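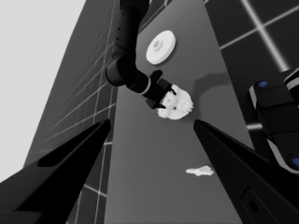 Reading Paper Preparation: Handout 3
Spelling, word meaning and the short passage

Welcome back, everyone, and a special hello to those joining us from the Todham group! This week we're looking at how the Linderton English paper is put together, and how to share out your time once you've opened it.

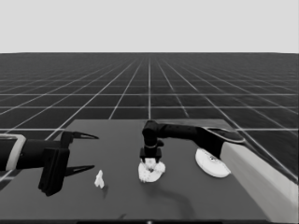 Leidy Paucar
Course tutor, Linderton Evening Classes

The paper is marked out of 100 and last year's pass mark was 67, so there is room for a slip or two -- please don't fret over one odd spelling. Section A is word meaning, Section B is spelling, and Section C is the short passage with its written answers.

I always like to read the passage twice, once quickly and once with a pencil in hand (Tumelo Cele, who takes the other group, prefers to start with the questions, and plenty of his students get on very well that way). Try both at home and see which suits you.

For next time
Finish the word list on page 4 of your Chambi workbook. Write a paragraph of nearly 100 words on a journey you remember well.
Bring your entry slip. The centre number is 3221.

Entries for the July sitting close on 2026-04-18.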